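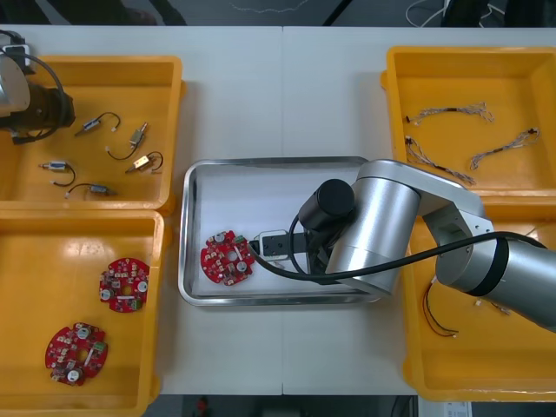
Yellow bins and a steel tray on a white tabletop, with one arm reaching into the tray.

From: Tomomi Yagi
To: Family Outings list
Subject: Re: Dravcombe with a 4 year old and a 9 year old?

Hi Pankaj, and hi everybody!

Oh, you are going to have such a good time. We spent a long weekend in Dravcombe in August with my two (they're five and ten, so very close to yours) and they are still talking about it at breakfast. Answers are mixed in below.

Pankaj Pathak wrote:

> We have 2 full days in Dravcombe next month and no car.
> Is the Awasthi children's museum worth a whole day, or
> is it more of a morning thing?

A whole day for us, easily! Get there when the doors open at 9:30 and go straight up to the water floor on level three, before the school groups come through. There are big channels with gates and pumps and the little ones can stand at them for an hour. Bring a spare shirt. The smocks they hand out are fine on the front and do nothing for sleeves.

My ten-year-old liked the map room best. You pull out drawers with old street plans and try to find the same corner in each one, and the oldest plan is dated 1537, which impressed him no end. He wanted to know if they had pizza then.

Tickets were $18 for adults and kids under three get in free, so sadly no luck for either of us there. Ask for the re-entry stamp when you go out for lunch. The museum cafe is okay but the line at noon was long, and there's a noodle place right across the square with high chairs and a very patient waitress.

> The 9 year old is asking for the Grondlow caves. Will
> the 4 year old manage?

I think so, if yours is a walker. The short tour is mostly flat, with one metal staircase going down and a ramp coming back. It is dark for a minute or so when they turn off the lights, and my daughter squeezed my hand very hard and then asked to do it again. Take a sweater. Strollers have to stay at the entrance, so bring a carrier if you still use one.

The bus to Grondlow leaves from the north side of the train station, bay 4 – not the bay that's printed on the tourist map, which we stood at for quite a while. Sit on the left going out for the river views.

> Also, what is Zomby? It keeps coming up when I search.

Zomby is the indoor climbing and trampoline place near the harbor, and it's wonderful on a rainy afternoon! The name scared my daughter a bit but there's not a monster in the building. They have a foam pit the sign says holds over 3000 blocks, plus a separate toddler corner with its own gate. Your four-year-old can use both as long as you stay in the pit with them. You need grip socks, and they sell them at the desk, but ours from home were accepted.

If you have any energy left after dinner, walk out along the harbor wall. It's free, there are ducks, and the ice cream stand was open until eight when we were there. Get the plum.

> Any hotel tips welcome too.

We stayed near the station and it was a little noisy but so handy for the bus. I'll dig out the name tonight and send it to you.

Have fun and please report back, I want to hear what they thought of the caves!

Tomomi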